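Otham Evening Course: Health and the Public
Handout 4: Screening, and why more of it sounds better than it is

Screening means testing people who feel fine. Some will feel less fine afterwards, chiefly the ones called back over nothing. Suppose 700 people are tested, 107 are recalled and 2 have the disease. Everyone else recalled gets a fortnight of bad sleep.
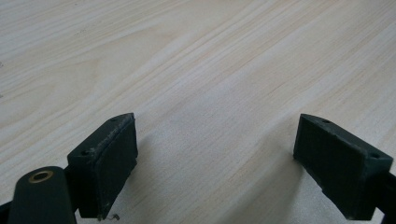
Chrysoula Vrettos objected in January that she would take the bad sleep, thank you, if she might be one of the two. Fair. Bring a reply to her, one side of paper.

3 shares | 1 comment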